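Notes from the trash sorting table

Mar 4, 2021

Hello again from the sorting corner! Vandana Gautam asked me to write this month's item and told me I could have as much room as I liked, which she may come to regret. I have been teaching a robot to put things in buckets since the first week of February and I have opinions now.

For those who joined the list after the winter issue, the project is called Fumuveck and the job sounds like nothing. There's a table, there's some trash on it, there are buckets. A person drives the arm by remote control, picks up a piece of trash, drops it in the right bucket, and the computer records every bit of it. Do that enough times and the learning program gets a go at doing it alone. We started the year with foam blocks, which everybody liked because foam blocks behave. Then we moved on to packaging, and I haven't had a restful afternoon since.

We closed out February with 642 recorded demonstrations, and after I sat down and went through them all with a mug of tea, we kept 552. I threw out the rest myself. Most of them weren't disasters. They were just me (or one of the others, but a lot of them were me) dithering. You reach toward a wrapper, you change your mind, you back off, you come in from the other side, and then you pick it up and feel very pleased. On the day it counts as a success. Played back later it looks like somebody trying to find their glasses in the dark, and if you feed enough of that to the program, it learns to dither too. Ours did! We had an arm that would hover above the table, sway a little to the left, sway a little to the right, and then go in. I recognized my own driving in it and I was not proud.

So the big change this month was to slow down before starting and then commit. I look at the table, decide which piece I'm going for and where I'm going to grab it, and only then put my hand on the controller. If I've picked badly I finish the try anyway and mark it as a miss. Vandana was firm about this and I grumbled for two days, and she was right. The recordings are shorter, and the motion is so much easier on the eye when you watch a batch of them in a row.

Now, wrappers. I could go on about wrappers all day – please stop me if you meet me in the hallway. A foam block has the same shape in the morning as it has at lunch. A snack bag has a new shape every time you touch it. You pinch one corner and the far end flips up. You let go and it slides a bit, or it opens like a flower, or it sits there and does nothing, and you can't tell ahead of time which it's going to be. Foil is the worst for this and also the worst for the cameras, because a shiny crease throws the ceiling lights right back at you and the same bag can look bright white from one side and dark red from the other. I used to smooth them out between tries because it felt tidy. Wrong! A smooth bag is a bag nobody ever threw away. These days I scrunch one up in my fist and let it land how it lands.
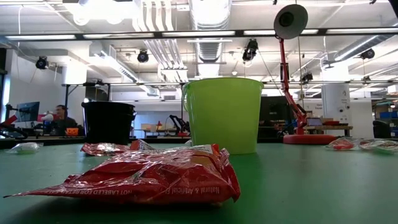
The other thing I've had to unlearn is going for the middle. When I pick up a wrapper with my own fingers I don't think at all, I just grab it. With the arm I kept aiming for the center of the thing, as I would with a block, and the fingers would skate across the flat part and come up with nothing. What works is looking for a ridge. Any little peak or fold that stands up off the table will do. Come down with one finger on each side of it, close, wait for a slow count of one, and lift. That wait matters more than I'd have guessed. Without it you start lifting before the foil has finished crumpling under the grip, and it slips out when you're halfway to the bucket.

I wrote "FIND THE RIDGE" on a sticky note and put it on my monitor, and now I find myself doing it at home with the laundry.

Clear plastic is a different kind of trouble. It's quiet about it. You think you can see the edge of the bag and what you're seeing is the table through the bag. I did a run of nothing but clear packets last week and my misses nearly doubled, and then I did another run the next morning with fresh eyes and it went much better, so I've put myself on a rule: clear stuff before lunch, foil after. Your rule may be different. The point for anyone planning to drive a shift is that tired demonstrations are bad demonstrations, and you won't notice you're tired until you see the playback.

A word about the buckets too, because I got a couple of questions after the last issue. Yes, the rims count. If the arm drags a wrapper over the rim and it falls in, we do not keep that one, even though the trash ended up where it was supposed to go. We tried keeping them in the beginning. The program took it as permission and started resting its wrist on the rim every single time, like a person leaning on a bar. Go up, go over, come down a little way, open. I say it out loud when I drive. The others have started saying it with me and I can't decide if they're being supportive.

We've also been moving the buckets between sets – closer, farther, swapped over, turned so the handle points a different way. It's dull work and it makes each set take longer, but the first version of the program had clearly memorized where the buckets stood. We shifted one by the width of my hand and it dropped a wrapper neatly onto bare table, in exactly the spot where the bucket used to be. Very confident about it, too. I'd have laughed more if I hadn't been the one who recorded all those tries without ever touching a bucket.

How is it doing now? Better than I feared and not as well as I told my mother. On the last test we gave it 72 tries on its own, mixed wrappers, nothing set up to be kind to it, and it got 47 of them into the right bucket. The misses came in clumps. Quite a lot were flat pieces with no ridge to speak of, and I can't complain about those when I'm not much good at them myself. A few were two pieces lying so close together that it went for both. And there was one where it picked up the wrapper beautifully, carried it over, lowered it into the bucket, and came back out still holding it. It did this four times. I have watched that clip more often than I should admit.

The flat ones are what I'll be working on next. I've been trying a little sideways push, where you rest the fingertips on the near edge and nudge until the bag buckles and gives you something to hold. It works in my hands with the controller one time in two, maybe. Once I can do it on purpose I'll start recording it. I don't want to teach a trick I haven't got yet.

Natutis sent over the new controller grips and I've been using the smaller pair. If you have small hands, ask for those before your shift and don't be polite about it! I spent weeks stretching my thumb to reach the close button and thought the ache was just part of the job. The larger pair is better if you like to rest your whole palm. Both are in the top drawer with the charging cable, and the cable needs to go back in the drawer too. You know who you are.

I also had a nice long call with the group at Skotovby, who teach their arm the old-fashioned way. They take hold of it and move it by hand, with the motors loosened, from the table to the bin and back. I was jealous for the first ten minutes because they can feel the object through the arm, and I've got nothing but my eyes. Then they told me about their shoulders. They also have to keep their own hands and sleeves out of the camera views, or the program starts to think an elbow is part of the task. So I came away fairly content with my controller. We've agreed to swap some recordings in the spring and see if their hand-guided ones help ours along or only confuse it. My money is on confuse, at first. They grab much faster than we do.

Some small stuff before I let you go. The recording program, which is still called Đào and still makes me hunt for the right keys, now asks you for a bucket layout before each set. Please don't click past it. If you moved anything, say so. And if you're scrapping a try, scrap it right then while you remember why, and write a word or two in the note field. "Bad" is not a note. "Dropped early" is a note. "Sneezed" is also a note, and I've used it.

I could use more people on the controller this month. You don't need to have done it before, and it may even help if you haven't, since everybody drives a little differently and the program could do with seeing more than my habits. A first shift is an hour. I'll sit next to you for the first half and try to keep my mouth shut for the second. Sign up on the sheet by the door or send me a line.

Bring your snack wrappers too, emptied and wiped out please. I'm especially after the stiff, crackly kind, and anything with a matte finish would make a lovely change.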